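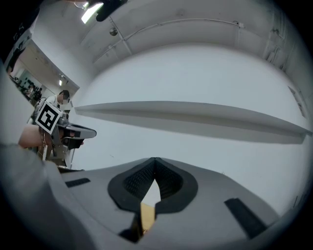
Tramlow Capture and Alignment Suite

Software for recording, aligning and reviewing hand-held gripper demonstrations

Overview

Tramlow is a software package for teams that collect manipulation data with hand-held grippers and use it to train or test robot control policies. It covers the work between the moment an operator starts a recording and the moment a finished episode is passed to a training job: session control, camera calibration, pose tracking, time alignment, quality review and export.

The suite is developed and supported by Malura. It runs on a workstation at the collection site and does not need a network connection during recording. Sessions may be copied to a central server later, either by hand or on a schedule set by the site administrator.

Tramlow is supplied in two editions. The Station edition is licensed per workstation and includes everything needed to record and review. The Site edition adds the shared session library, user accounts and the batch export service.

Session control

Each session is opened from a task sheet. The task sheet names the objects, the starting arrangement, the hands in use and the point at which an episode counts as finished. Operators cannot begin a recording until a task sheet has been loaded and the grippers assigned to it have reported in.

Recording is started and stopped with a foot pedal, a keyboard shortcut or a marker gesture. A short tone confirms each change of state, so the operator can keep both hands on the grippers. If storage falls below the limit set for the session, Tramlow finishes the current episode and declines to start another.

An episode may be flagged by the operator as it ends. Flags are stored with the episode and carried through to review. They do not remove any data.

Fisheye calibration

Wrist-view cameras on hand-held tools generally use very wide lenses, and straight edges such as shelves, door frames and ceiling pipes are strongly bent in the recorded view. Tramlow models this distortion directly and does not crop the view to a narrow central region before tracking. The full circular field remains available to the tracker and to the training job.

Calibration is performed with a printed board and takes one pass per camera. The software reports residual error across the whole field, including the outer ring, where many general-purpose tools give poor results. A calibration is tied to the camera and lens pair and is refused if either is changed.

Areas that never carry useful information, such as the dark outer ring and the fixed body of the gripper, can be masked once and applied to every session recorded with that tool. Masks are stored as separate files. The original video is never altered.

Pose tracking

Tramlow estimates the position and orientation of each gripper from its own camera and, where fitted, its inertial sensor. The tracker builds a map of the work area during a short scan at the start of the session and locates every later episode within that map.

Rooms with bare white walls and even lighting offer few features to follow. For such rooms the tracker draws on the wide field to hold on to ceiling fittings, shelf edges and doorways at the margin of the view. The mapping screen shows where coverage is thin, and the site may add printed markers to the walls or bench until the coverage bar reaches the acceptance level.

People moving through the background are detected and left out of the map. Doorways into adjoining rooms may be marked as unstable regions, in which case features beyond them are given less weight.

Two-gripper work

Where a task calls for two grippers, or for a second operator, the relative pose of the tools matters as much as the position of each one in the room. Tramlow reads square fiducial markers fixed to the gripper bodies. When one gripper's camera sees the marker on another, the direct sighting is combined with the two separate tracks and any drift between them is corrected.

Marker sightings are used only when the whole black border is visible and the estimated angle falls within the permitted range. Partial sightings are logged for review and take no part in the correction. Up to 24 marker identities may be registered in one session.

Finger and contact view

The contact view follows the finger pads in the wrist camera and estimates the opening between them on every video frame. No encoder is required in the gripper. The method relies on a short opening and closing sequence recorded at the start of the session, from which the software learns the shape and travel of the pads fitted to that tool.

Small objects held low between the pads are often partly in shadow. The contact view applies a local exposure correction to this area for display and for the grasp detector. Reviewers may switch the correction off at any time. The grasp detector marks the likely start and end of each hold — these marks are proposals, and a reviewer must accept or move them before export.

Review and quality checks

Every episode passes through 10 automatic checks before it reaches a reviewer. The checks cover tracking loss, dropped video, clock offset between tools, marker conflicts, unusual speed and agreement with the task sheet, among other matters. An episode that fails a check is held in the review queue with the relevant moment already selected on the timeline.

The review screen shows all camera views together with the tool paths, the finger opening and the operator's flags. Reviewers may accept an episode, trim it, return it for retracking or set it aside. Each decision is recorded with the name of the reviewer and may be reversed by a supervisor.

Faces seen by the wrist cameras can be blurred on import. Blurring is turned on by default in the Site edition and may be set per project in the Station edition. Tracking is completed before blurring is applied and is unaffected by it.

Export

Accepted episodes are exported as synchronized video with tool pose, finger opening and task labels. Export profiles set the video size, sampling rate, coordinate frame and naming rules. A profile may be locked so that every export within a project follows the same settings.

Replay export converts a recorded episode into a path for a robot arm fitted with a matching gripper. The Pledden planning module checks this path for reach, joint limits and speed, and reports the parts the arm cannot follow. Pledden is included in the Site edition and may be added to the Station edition at extra cost.

Reference installation

The laboratory at Mocanu has used Tramlow for two-handed sorting and placing tasks since the second release. Its collection room is plain and brightly lit and opens onto a shared space in daily use.

"Our earlier process lost a good share of two-gripper episodes to drift, and we found out only after export," said Doina Papadopoulos, who manages data collection at the site. "Operators now learn of a tracking fault before they put the tools down. That has changed how we plan a shift."

What is supplied

Station edition: installer, license key, printed calibration board, sheet of 33 body and wall markers, foot pedal, operator guide.

Site edition: all Station items, shared session library, batch export service, Pledden planning module, administrator guide, remote setup session.

Grippers, cameras and workstations are not included. Malura maintains a list of supported hand-held tools and will assess other tools on request. A sample recording and a drawing of the tool body are needed for the assessment.

Training and support

Operator training is delivered on site or remotely by Todor Obradović and Kalliopi Kneževič. The operator course covers session control, scanning and first-level review. A separate course for administrators deals with calibration records, user accounts and export profiles.

Support is provided by email and through the customer portal. License holders receive all updates issued during the support period. The next release, planned for June, adds batch retracking of older sessions and an improved mapping screen.

Ordering

Requests for quotation should state the edition required, the number of workstations and the model of gripper in use. Sales inquiries are handled by Panagiotis Leka. Technical questions before purchase may be addressed to Thắng Khương, product lead for tracking and calibration.

Evaluation licenses are available to research groups and commercial teams. An evaluation license has the full functions of the Station edition, and sessions recorded under it remain readable after purchase.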